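Augustina Ackah has rented out rooms in Stoltside for most of her working life, and she says the question she hears most often has stayed the same: how much notice do I have to give?

"People think it's written down somewhere in one line," she said. "It depends on what you signed, and a lot of them signed something they never read."

Ackah manages 37 furnished rooms for Traris, a small letting company with an office above the post office. She started there answering the phone. Most of her tenants are on short contracts at the port or the hospital, and they stay between 7 and 10 months before moving on.

Furnished rooms, she said, bring in a different kind of tenant from empty ones. They arrive with two suitcases and want to sleep there that night. They ask about the internet before they ask about the heating.
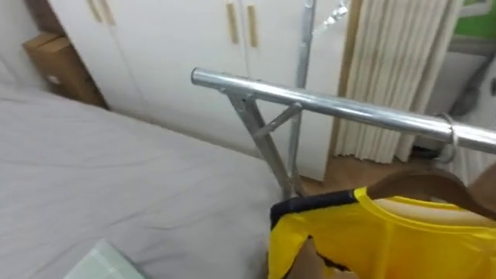
Riku Ebihara disagreed on that point. Heating was the first thing he asked about when he moved over from Miyazaki, he said, and he asked three landlords before one would show him a bill. He rented from Traris for two winters and now has his own lease across town.

Ackah laughed when she was told this. "He did ask. He asked for the bills going back to April."

She now keeps a year of bills in a folder for each building and hands it over at the viewing. It has cut down on arguments, she said, although it has also lost her a few tenants for the older houses, where the windows are due to be replaced.

Deposits are the other sore subject. Traris takes one month's rent and returns it within two weeks of the keys coming back. Last year the company returned 81 deposits in full. The rest had something taken off, usually for cleaning.
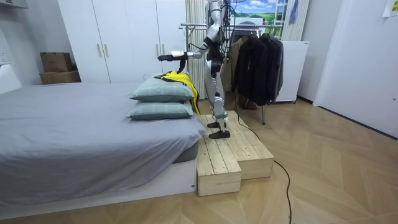 "I tell them at the start what cleaning costs," Ackah said. "It's a fixed price and it's on the sheet. If they'd like to do it themselves, the same sheet says what I check. The oven, the drains, behind the bed."

The company moved its paperwork to a program called Junico this spring. Ackah was against it and has come around, mostly. Repair requests arrive with a date on them, and she can see which ones are still open. She still writes the plumber's visits in a notebook.
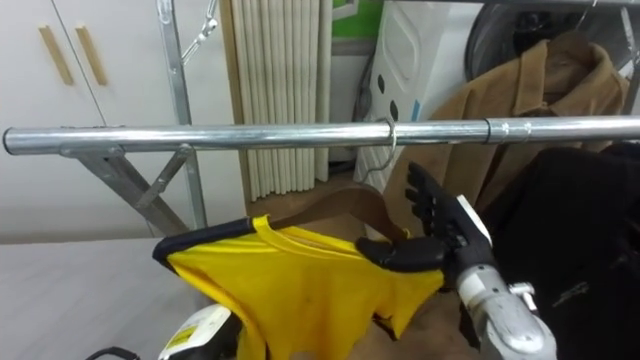
Rents in Stoltside have gone up every year she has worked there, and she does not expect that to change. The new apartments by the station are nearly all let, and they cost more than anything on her list.

"I get calls from people who looked there first," she said. "I tell them what I have and when it's free. Right now that's one room, on the top floor, no elevator."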